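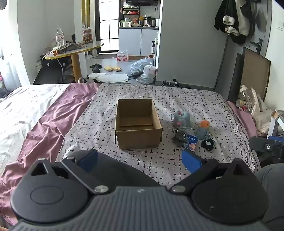

Sorting Out the Linen Closet: Which Tips Hold Up and Which Don't

I have been reading household advice for a long time and ignoring most of it for nearly as long. Sheets and towels seem to attract more bad tips than any other thing in the house, probably since everyone owns some and few people enjoy dealing with them. I went through the ones I hear most often, tried them at home over one winter, and wrote down what I thought.

The fitted sheet fold

You know the one. Hands in the corners, tuck one corner into the next, lay it flat, thirds one way, thirds the other, and out comes a crisp rectangle. I can do it. It takes me four times as long as the bad way and the sheet looks the same once it is on the mattress.

What does help is folding on the bed instead of in mid-air. Put the sheet down elastic side up, push the corners in so the curves sit inside each other, and fold the loose edge over the elastic. The mess ends up in the middle where you can't see it. If it comes out lumpy, let it be lumpy. Put it at the bottom of the pile and the weight of the others will do a fair amount of your ironing for you.

Storing the set inside its own pillowcase

I expected to hate this and I use it every week. Fold the flat sheet, the fitted sheet and one pillowcase, then slide all of it into the other pillowcase. You pull out one bundle and you have a bed. My complaint is with the people who tell you it saves space. It doesn't. The bundles are rounder than a flat stack and they slide around on a painted shelf. Stand them on end in a box and they behave.

Boxes and bins

Plain cardboard is fine on a dry shelf. I am told it attracts every insect in the county, usually by somebody who would like me to buy a bin. I would not put cardboard on a basement floor or against an outside wall that sweats, and I would not use one that held groceries. Past that, cut the flaps off, write on the end with a marker, and spend the money on something else.

Graziella Colombo, my neighbor, bought six of the Landex lidded bins and likes them. They are good bins. They are also an inch deeper than her shelves, so the door to her closet now stands open. Measure the shelf front to back, then measure the door swing, then go shopping.

Vacuum bags

Good for a spare comforter that is polyester all the way through. Bad for down, and bad for anything quilted that you care about. I left a down comforter flat from April until the first cold night and it never got its loft back. I ran it in the dryer with tennis balls, which is the advice you always get, and it came out warm and still thin. Maybe a few weeks in a bag would be harmless. I'm not going to test it on the other one.

The bags leak, too. Mine had all filled back up with air by midsummer, so the space I had saved was gone as well.

Thread count

Ignore anything over 500. Past a certain point you are often looking at thin yarns twisted together and counted separately, and the number tells you more about the label than the cloth. I have a set of plain percale from a church sale, no label left on it, that has outlasted two expensive sets. Hold a single layer up to a window. If you can see the shape of your hand clearly through it, it is going to wear out at the feet.

Vinegar in the rinse

Half a cup of white vinegar in the rinse does seem to take the stiffness out of towels that have had too much detergent. So does using less detergent, and that costs nothing. I cut my scoop in half and after five or six washes I could not tell the vinegar towels from the others. Never put vinegar in with bleach. The fumes are dangerous, and I have seen tip pages list the two a line apart without a word about it.

Baking soda I could not find any use for at all. It left a white dust in the folds of the dark towels — that was the whole effect.

Lavender, cedar and soap

Lavender sachets make the closet smell like lavender. I would not count on them for moths, and moths are after wool anyway, so your cotton sheets were never on the menu. Cedar blocks I'm less sure about. Mine had no smell left after a year and sanding them brought it back for a week or so. A wrapped bar of soap between the towels smells as good as either one and you can wash with it later.

For wool blankets, wash or air them before they go away and put them in something that closes tight. That is the dull answer and I have not found a better one.

The two-set rule

Two sets per bed, every page says it. One on, one in the closet. For a healthy adult who does laundry on time, sure. For a child under six, or anyone with a stomach bug in the house, you want three, and the third can be ugly. Priya Whitfield wrote in to say she gets by with one set per bed and washes it in the morning. I believe her, and I also believe she has a dryer that works.

Washing at 100 degrees

A reader, Remo Mazza, asked why his mother's old laundry notes call for 40 for colors when his washer's warm cycle runs near 100. She was writing in Celsius and his machine is in Fahrenheit. 40 Celsius is a bit over 100 Fahrenheit, so he can go on using warm and stop worrying.

What to throw out

Pillowcases with no partner, keep. They make good bags for sweaters in the wash. Fitted sheets with dead elastic, cut up for drop cloths, though cut the elastic off first or it will catch on the ladder. Towels with a frayed edge can be hemmed, or they can go to an animal shelter — call first, some of them have more than they can store.

And check the sizes while everything is out. I found two twin flat sheets in my closet. We have not had a twin bed in this house since the kids moved out.

Questions or corrections: use the contact form | © Pritgate Home Notes | Back to top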